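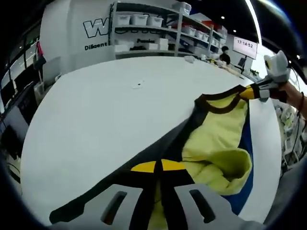
附件1：圆桌上的多色拼接背心，内里外翻，领口深色滚边

工单主题：Lultham 无袖背心翻面后领口滚边扭转，叠后不平
提交人：Hoi-yan Tsao
处理人：Delwyn Pearce
抄送：Manuela Farina
优先级：普通
状态：已解决，待观察

【问题描述】
整理台反馈，多色拼接款背心在翻面、折叠之后，领口一侧鼓起，叠好的成品放不平，装袋后正面能看到一道斜褶。同批纯色款没有这个现象。本批入库 2,000 件，周三抽检 78 件，其中 4 件领口扭转明显，另有 2 件下摆卷边，压平后回弹。

【款式信息】
外层深色，近黑的藏青。拼片有亮黄色横条，中间一道深色缝线；另有宝蓝色拼片，与内里相邻。内里为浅黄绿色。领口圆形，深色滚边。
供应方：Marras
折叠标准：Astgate 无袖上衣折法，第二版

【排查记录】
1. 先怀疑滚边缝制时拉力不均。把 4 件问题品拆袋，领口平放，量左右两侧滚边长度，差值都在允许范围内。排除。

2. 怀疑熨烫温度过高导致滚边收缩。取一件未熨烫的同款，直接翻面折叠，现象复现。排除。

3. 检查翻面动作。现行做法是一手捏住下半身面料，一手捏领口滚边，斜向拉出。纯色款只有单层，这样操作没有影响。拼接款有内里，斜拉时外层先走，内里滞后，堆在袖窿与领口之间，形成软褶。此时若直接对折，软褶被压在里面，滚边随之扭转。

4. 验证：同一件背心，斜拉翻面三次，三次均出现软褶；改为捏两侧肩缝、垂直提起后翻面，三次均未出现。

5. 下摆卷边的 2 件，折叠前没有展开内里边缘，卷边被一并压入。与第3条同源，不另开工单。

【原因】
翻面时受力点选在领口滚边，方向为斜向，外层与内里错位。与面料、缝制无关，不需要向 Marras 退货。

【处理方法】
a. 翻面前将背心正面朝下平铺在桌面，下摆对齐。
b. 捏两侧肩缝，不捏滚边。
c. 提起后由下摆向领口翻，翻完放平，先不折。
d. 手掌从黄色横条向领口方向推一遍，把内里推平。
e. 检查宝蓝色拼片的边缘是否顺直。不顺直的，从 c 重做。
f. 展开下摆内里的卷边，再按原标准折叠。
已叠好但未装袋的，拆开从 d 开始即可。已装袋的按抽检比例拆看，不必全部返工。

【回复】
Manuela Farina：圆桌没有直边，第 a 步下摆拿什么对齐？
Delwyn Pearce：以下摆两端连线为准，两端拉平即可。习惯用直边的可以放一把长尺，尺子不要压住面料。
Hoi-yan Tsao：按新步骤重做了那 4 件，3 件平整。剩下 1 件滚边仍有轻微翘起，低温垫布熨了一次，放平后可以接受。
Arturo Colombo：Dillik 的带里背心是否同样适用？
Delwyn Pearce：没有测过。那款是立领，肩缝位置不同，请单独开单。
Manuela Farina：折法说明里“捏领口翻面”那句需要改。
Delwyn Pearce：已提交修改，单层款保留原句，带里款改为“捏肩缝”。

【遗留】
下一批到货后再抽检一次，数量同本次。领口扭转不超过 1 件则关闭本单，超过则转 Brunello Cirillo 复核滚边规格。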